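Singers, sewers and cake-bakers wanted for the Flomton Wassail and Plough Days

Every winter the village of Flomton does two old things very loudly. On Twelfth Night we go up to the orchards at Cevley to sing to the apple trees, and a few days later we drag a plough from door to door, as farm lads here did when they wanted beer money before the spring work began. Both customs lapsed for a long while. They came back nine winters ago, when a handful of us found the words of the Cevley wassail song copied into the back of a parish account book, and they have grown every year since. Last time 470 people walked up the lane with lanterns!

We would love more people to join in, and we are now looking for new participants for the coming season. You don't need to live in Flomton. We already have a good crowd from Vestcombe and a few who come over from further afield.

What we need

Singers. The wassail song has seven verses and a chorus that nearly everyone gets wrong the first time (the third line goes up where you expect it to go down). If you can hold a tune, wonderful. If you can't, stand near the basses. We practise unaccompanied, and word sheets are provided until Christmas.

Plough team. We want 15 people to pull, steer and shout. The plough is heavier than it looks and the hill by the chapel is steep, so you should be reasonably fit and over 16. The team wears rag coats and blackened boots, with ribbons on the hat.

Sewers and makers. Rag coats take a lot of rags. We also need paper stars, ivy crowns for the King and Queen of the Bean, and lantern repairs after last year's wind. Making sessions are at the Fontes Rooms in Vestcombe, from 7 pm, and you can drop in for half an hour or stay until we lock up.
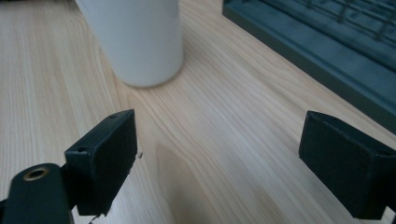

Table space at the making sessions

Bakers. We hide a dried bean in one Twelfth cake and a dried pea in another, and whoever finds them is crowned. Between the two events we get through roughly 70 cakes, large and small. We have a recipe from an old Cevley farmhouse book with currants, caraway and far too much nutmeg, but you are welcome to bring your own family version. Please label anything containing nuts.

Storytellers. This is new for us! After the plough comes home we'd like two or three people to tell a winter tale by the fire, ten minutes at most. Local stories especially welcome, and ghosts are fine as long as the little ones have gone home.

What you can expect

Practices begin in September and run fortnightly until the middle of December, then weekly. There is no fee and no audition. We can't pay anyone, but there is hot cider (and hot apple juice) on both nights, supper for the plough team, and a lift up to Cevley for anyone who finds the lane hard going. Children are very welcome with a grown-up.

How to join

Leave your name at the desk in the Fontes Rooms, or put a note through the door of Flomton village hall saying which part you fancy and how we can reach you. Tell us your hat size if you want to pull the plough.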